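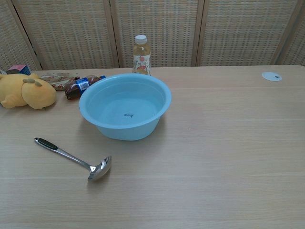
Tineke Segers still gets a little cross when I bring up the ladle. She runs the kitchen-task trials at Floko, where a two-armed robot spends its days picking things up and putting them in other things, and on 18th April it picked up a ladle and wouldn't let go. The job was about as simple as they come: steel ladle on the table, blue plastic basin behind it, one goes into the other. "It's the shiny ones that get you," she told me. The bowl of that ladle throws the light right back at you, and the depth sensor had been losing it on and off all morning.

So what happened? The left arm closed on the shaft, lifted, and then the software decided it was holding nothing at all. It squeezed harder. Then harder again – 4 tries in a row, each one firmer than the last – while the arm swung out past the table toward Archie Mackay, who was reaching for his notes.

"I hit the stop button," Archie said. "Then I hit it again, which does nothing, but I felt better!"

He wasn't hurt, thank goodness. What bothers Tineke is that the force limit should have cut in and didn't. It had been switched off for a test back in October and never switched back on, and they'd done 445 runs that way. (She went and checked the logs herself, and didn't sleep much that night.)

The limit now loads at startup and can't be changed from the operator's screen. Archie stands farther back. The sensor still hates the ladle, and Tineke wants to try a second camera on the wrist next.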